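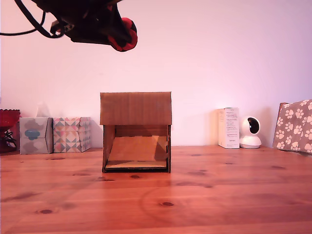

We have been asked for a proper page on our open-fronted cardboard boxes for so long that it is a little embarrassing to be writing it only now, but the kettle is on and the range has finally settled down, so let us get on with it. These are the boxes we make up for indoor games, for tossing and rolling and posting, and for all the rainy-afternoon things people find to do with a soft ball and a bit of table. The flat-roofed one, stood on a wooden tabletop near a wall, is the shape most people come to us for, and you can see how the top panel comes out slightly past the sides, rather like the roof of a small house, with a lighter panel sloping inside. We call it the Gallosent, and it has been our steadiest seller since the day it first went on the shelf.

About the Gallosent range

The idea is simple enough. A box with an open side makes a very good target, and a very good garage, and (we are told by several grandparents) a very good shop. The ball goes in, someone fetches it out again, and off you go for another turn. Plain brown board suits this sort of play nicely. It is light enough for a child to carry from one room to the next, it doesn't mark the furniture, and when it finally gives up after a long and busy life it can be flattened and put out with the recycling.

We leave the board undecorated on purpose. Customers do like to paint them, and we have had some wonderful ones sent back to us in photographs over the years, including a fire station, a bakery and something with a great many teeth! If you do paint yours, use poster paint and go thinly, one side at a time, letting each side dry before you turn the box over. A thick wet coat will make the board bow, and it never goes quite flat again.

Balls to go with the boxes

People often ask what they should throw, and our answer is always something soft. A stitched fabric ball of the footbag sort is ideal, as it lands and stays more or less where it landed, where a rubber ball will bounce straight back out at you and vanish under the sofa.

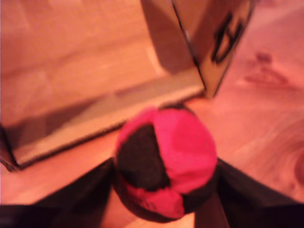 Our own fabric ball is called the Astel, and it is sold singly or in a bag of 7, which sounds an odd number until you have played a round or two and need one over to settle a draw. Sponge it clean with a little warm soapy water and leave it somewhere airy. Please don't put it through the machine, however tempting that is after a game in the garden. The filling gathers at one end and you will be left with something more like a pear.

Any small soft ball you already have at home will do just as well, and we would never want anyone to feel they had to buy ours. Rolled-up socks are perfectly respectable. Beanbags from the back of the toy cupboard are better still.

Sizes and packing

The boxes are sent flat, with the panels in one parcel and a printed sheet showing how they go together. Our outer carton measures 40 cm by 30 cm, so it is an easy thing to carry home on the bus, and most of the smaller sets fit inside it with room for a bag of balls. Orders are packed within 72 hours, though in May, when the schools are all getting ready for their fairs, do give us a little longer if you can bear to.
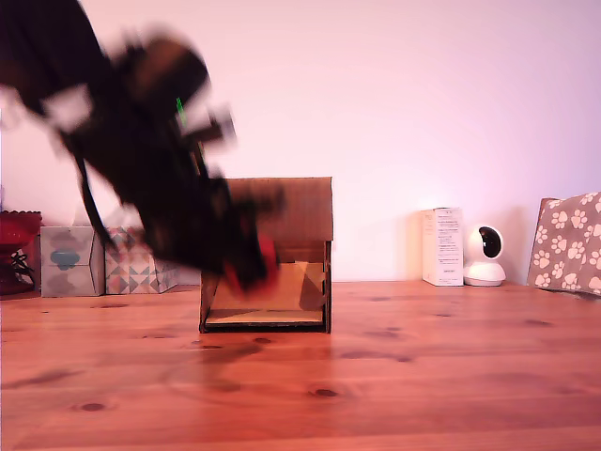

From the Thiele Games Workshop, Table Play Team

Putting one together takes a few minutes and is best done on a table, with the big pieces laid out first so that you can see what you have. Fold every crease once before you join anything, and press it firmly with the side of your hand. Then stand the sides up, slip the joints together and leave the top panel until last. If a joint feels tight, ease it in from both ends. Forcing it from one side only crumples the edge, and crumpled edges are the single most common thing people write to us about.

Daithí Heffernan looks after replacement panels and is very patient, so do get in touch if one has been sat on. You needn't buy a whole new box. Tell him which panel it is and whether you want it plain, and he will pop it in the post with a fresh instruction sheet, those being the first thing to go missing in any house we have ever visited.

For a first game, set the box a short way back on the table with the open side towards the players and roll the ball in underarm. Once everyone has the hang of it, move further off, or turn the box a little so that the opening is at an angle. Small children generally prefer simply to put the ball in and take it out again, over and over, and that is a fine game too.

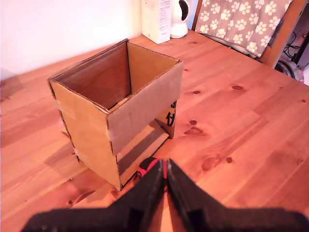

The Drorna, our taller box

Some families like a box they can drop things into from above, and for them we make the Drorna. It is open at the top as well as having an opening low down in one side, so a ball dropped in can be reached again without tipping the whole thing over. It suits children who are standing at the table, and it makes a handy place to keep the balls between games. Spare panels are available for this one too, and it goes out in the same flat parcel as the Gallosent.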